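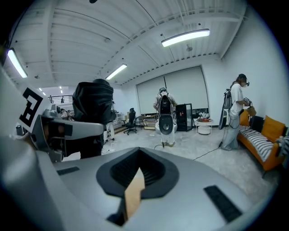

The big room at Kemeys, long lights on and the corrugated ceiling doing its thing.

Blog > Rooms I love > Making the big room feel like somewhere

I have been putting off writing up the big room at Kemeys for months because every time I sat down to do it, I'd moved something again. But the couch has stayed where it is since February, which is a record for me, so I'm calling it. Let's talk about the couch! And the coffee table, and the floor, and (sorry) power boards.

If you're new here, I look after the furnishing of a large shared room in the old Kemeys building. White walls, white ceiling, exposed beams, corrugated panels overhead, long fluorescent lights. There's a mezzanine with a dark metal railing off through the opening at one side, and I love that you catch the little recessed lights glowing over there when you look across. It makes the whole place feel deeper than it is.

What it didn't feel like, when I started, was somewhere you'd want to sit down. Big white rooms are gorgeous for the first ten minutes and then you notice your own footsteps. The floor is grey tile with a marble pattern, and I do like it now, but with the white walls and the white ceiling it was all a bit dentist. I needed one loud thing.

The loud thing is orange. I found the couch in the Wadov clearance catalogue, and I went back and forth on it for weeks. The sensible choice was charcoal. Everyone I asked said charcoal. I even had the charcoal one in my cart at one stage, late on a Monday, and then I thought about that floor and imagined grey on grey on grey, and I shut the laptop. The orange was $1715 delivered, the most I've ever spent on a single piece of furniture for any room, including my own.

I have not regretted it for one second. You see it from everywhere. Under fluorescent light a lot of colours go sour, and I was really worried about that, but this one holds up beautifully. Then I put black-and-white stripes with it, and that was when I got properly excited, because the stripes stop the orange from looking like it belongs in a kids' waiting area. Stripes along the seat, striped cushions and plain orange cushions along the back. The mix matters. I tried all stripes and it looked like a deckchair shop.

The coffee table came next. It's an oval in light wood, secondhand, from the Suteck warehouse sale, and it cost me $155. I'd been hunting for a rectangle, and I'm so glad I didn't find one. People walk through this room with bags on their backs and their arms full, and an oval lets them slip past without collecting a corner in the thigh. The light wood is also the warmest thing in there after the couch. I gave it a clean, rubbed a bit of wax into the top and that was that.

It does get used as a dumping ground, as all good coffee tables do. Gloves, pouches, cords, bits and pieces that somebody is coming back for. I used to clear it every time I went past, and I've stopped. My rule now is that you should still be able to see more wood than stuff, and if you can, leave it alone.

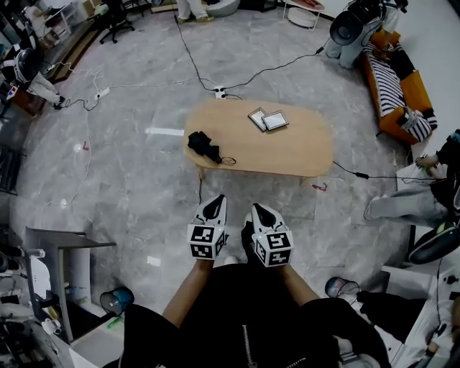 Cables, my old enemies

Right, the floor. I adore that marble pattern and I'd like to see more of it, but a room this size eats power boards. There are white ones on the floor near the table, and black and white cables running off in different directions from them. The wall outlets are too far from the middle of the room for anything else, and I'm not about to dig up tile.

So I've been working on a system, and I'd call it half done. White power boards, always. The black ones look much worse against the grey, and I found that out by buying black ones first. Then I try to run the leads along the edges wherever they'll reach, and where they have to cross the open floor I want them going one way, together, under a low rubber cover. I've ordered 13 lengths of cover from Molteo in light grey, and I'm ridiculously keen for them to arrive – I have already measured out where each one goes and drawn it on the back of an envelope.

While I was down at floor level I got into the habit of a quick sweep too. Any pale hard floor shows you everything. A scrap of tape, a crumb of something red, you'll spot it from the doorway. I keep a dustpan behind the white shelves and do a lap at the end of the day, and it takes less time than boiling the kettle.

The white round side table has turned out to be the most useful little thing in the room. I bought it as a lamp table and never got the lamp. It's light enough to move with one hand, so it drifts to wherever it's wanted, and it disappears against the walls when it isn't. I'd have three more if I could think where to put them.

What's left is the far end. The back wall has two big pale roller screens side by side, and when they're down they cover most of it. I like how calm that makes the room. You get this soft blank background, and then the orange pops in front of it like it's been painted there. I did toy with the idea of hanging something big and patterned instead, and I've got a folder full of fabric swatches to prove it, but I keep coming back to plain. There's plenty going on in the foreground most days.

If I change anything down there, it'll be underfoot. A rug in front of the couch, something flat and dense that a chair can roll over, maybe with a thin black line through it to pick up the stripes. I've been quoted for a custom size and I'm still recovering. So far the whole room has come to $2571, with the couch, the table, the cushions, the covers and all my little extras, and I'd like the rug not to double it.

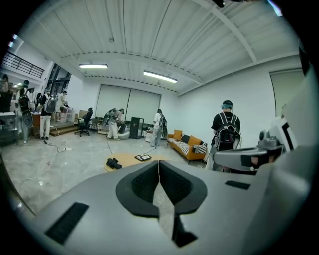
Does the orange fabric show marks?

Less than I expected. Dust hardly shows on it at all, and the seat gets most of the wear, so the stripes take the worst of it. I vacuum the cushions once a week and swap the plain ones and the striped ones around so they squash evenly. Dark jeans were my big worry and they haven't left a trace so far, but I'd still test a cleaner on the underside of a cushion before going anywhere near the front.

Next up is the rug, if I can make my mind up. I've got two samples taped to the tiles beside my desk and I change my favourite every time I walk past them.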